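Ticket 1359 - Dual credit grades missing from student transcripts
School: Clarnerberg High School
Opened by: Benedicta Agbeko, counseling office
Assigned to: Fuseini Dramani, Stisent support
Status: waiting for customer

Agbeko, 10/01/2025, 8:40
Good morning. We uploaded the fall roster for the college partnership courses, 537 rows. For 28 students the college credit column is blank on the transcript. The high school credit is correct. I tried the upload two times, same result.

Dramani, 9:25
Thank you for the report. Please tell me which course section these students are in, and if the file was saved from Excel.

Agbeko, 9:50
All are in Applied Technology, section 2. Yes, from Excel.

Dramani, 11:10
I found the cause. The section code in your file has a space after the last digit, so it does not match the college catalog. I removed the space on the test server and the 28 records have credit now. Please correct the file and upload again. Do not delete the old one yet.

Agbeko, 11:35
I will do it after lunch.

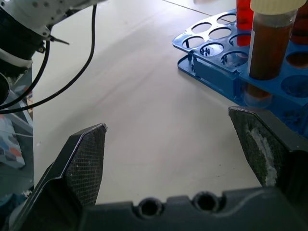 Attachment 1: gripper with open fingers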